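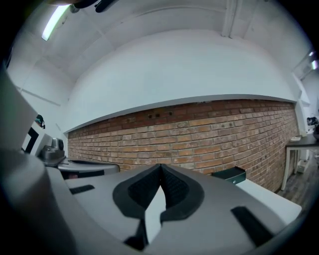 Chapter 4
Who Fills the Seats? Counting Audiences in the Regional Theatre

Theatres like to say how many people came. Programmes, grant bids and lobby posters are full of such numbers, and students of arts management tend to copy them into essays without a second look. This chapter asks you to take that second look.

Take the Norkeck Playhouse, which will be our main case until the end of section 4.3. Its winter musical, The Salt Road, opened in December and was advertised afterwards as having been "seen by 2,778 people". The house has 425 seats. Divide one by the other and you get a little over six and a half full houses, which sounds healthy for a town of that size. The press release did not say how many performances there were. There were eleven.

Nor did it say what "seen by" meant. Roya Soltani, who went through the box office returns for her thesis, found that the figure was tickets issued. It took in complimentary seats, school parties booked and later cut down in size, and both halves of a two-for-one offer. It also took in everyone who came twice. A chorus member's mother who sat through four performances was, on paper, four people.

None of this is fraud. The manager at the time, Yogesh Bisht, told Soltani that he had used the same method as the manager before him, and that the funding form had a single box marked "attendance". I believe him. But a number arrived at by habit is still a number arrived at by habit, and the theatre went on to use it in support of a longer run the following year.

Compare the Tanoli, a studio space with 62 seats and no musicals at all. Neelam Chaudhary had her ushers click people in at the door, and she published the door count next to the ticket count. The door count was always lower. Her board disliked this a good deal, and one member, Pallavi Tomar, asked in writing whether the lower figure could be left off the poster.

Readers may object that a big musical brings in people who would never set foot in a studio, and that this is worth something however badly it is counted. Perhaps it is. The claim is made very often and tested very seldom - Soltani looked for first-time buyers in the Norkeck records and could not separate them from regular patrons who had changed their email address.

Section 4.1 sets out the five things a theatre may mean by "audience". Section 4.2 deals with surveys, and with the sort of person who fills one in during the interval while queueing for a drink.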